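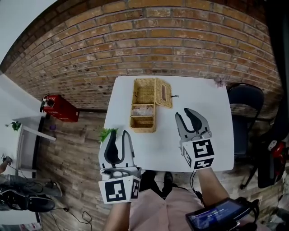

Chapter 6
Coming Home: The Traveler After the Trip

Most books about travel and tourism stop at the airport. The bags come off the belt, the family piles into the car, and the author closes the file and goes off to write about hotels. I did the same for years in my own teaching, and it took a student of mine, Palesa Makhubela, to ask me in the middle of a lecture why we had spent an entire term on getting people out of their houses and not one hour on what happens when they walk back in. I had no good answer for her, so I went home and started making notes, and those notes (much tidied since, you'll be glad to hear) became this chapter.

We will be looking at the return phase, meaning the stretch of time that begins on the last morning away and runs until the traveler feels that ordinary life has started up again. For some people that takes one night in their own bed. For others it drags on for weeks, with a half-unpacked suitcase in the hallway and a pile of foreign coins in the fruit bowl. Both kinds of traveler matter to anyone planning a career in this business, and you probably know at least one of each – you may well be one yourself.

Where the return begins

Let me start with a small story. Nicanor Llorente and Hortensia Usuga ran walking holidays out of a little office in Tarari, and every January they sat down with the comment cards from the year before. One winter they had 300 of them spread over the floor. The walks were praised, the food was praised, even the weather got a kind word here and there. But again and again the low marks went to the final day: breakfast served too early, a coach that left before people had said goodbye, a long wait at the station with nowhere to sit down. Guests who had enjoyed 8 lovely days in the hills were writing mostly about a bench.

Hortensia's first thought was that people were being unfair, and I have some sympathy with her. Then she and Nicanor moved the coach back, put out coffee by the door, and had the guide ride along to the station in place of waving from the steps. It cost them very little. What they had stumbled on was something we will come back to all through the chapter, which is that people tend to remember how a thing ended more clearly than how it went along in the middle.

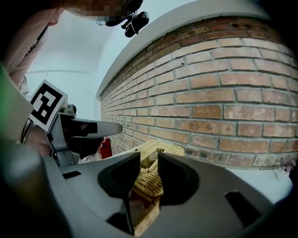 Of course a tour company can only do so much, and a good part of the return happens behind a front door where no guide can follow. There is laundry. There is the mail, and whatever was left in the refrigerator. There is the odd flatness that many people feel on the second or third evening, when the stories have been told once and the photos have been passed around and somebody asks what's for dinner. Mareike Kettler, whose diaries we will read in the third section, wrote after a winter in Eltholm that she "missed being a person who had nothing to put away." I have always liked that line, and I suspect it will mean more to you after you have read the pages around it.

What this chapter covers

We begin with the last day itself and the choices a planner can make about it. After that we turn to the journey home, including delays, tired children, and the connection at Vadon that Shamim Arain has kindly let us use as a case study (he missed it twice, on two separate trips, and kept every receipt). The third section deals with settling back in, and the fourth with souvenirs – what people carry home, where they put it, and why so much of it ends up in a drawer. The last section asks how a return turns, little by little, into the planning of another trip.

Before you read on

Take a sheet of paper and think back to the last time you came home after several nights away. It doesn't have to be anywhere grand; a visit to a cousin will do nicely. Write down the first thing you did once you were through the door, then the first thing you ate, then the first person you told about the trip and what you chose to tell them. Don't worry about style or spelling, and don't go over 500 words. Keep the page somewhere safe, as you will need it for the exercise at the end of section three.

6.1 The Last Morning

A checkout time looks like a small matter on paper. It is a line on a card by the telephone, and most guests never read it until the night before they leave, when all at once it becomes the most important number in the building.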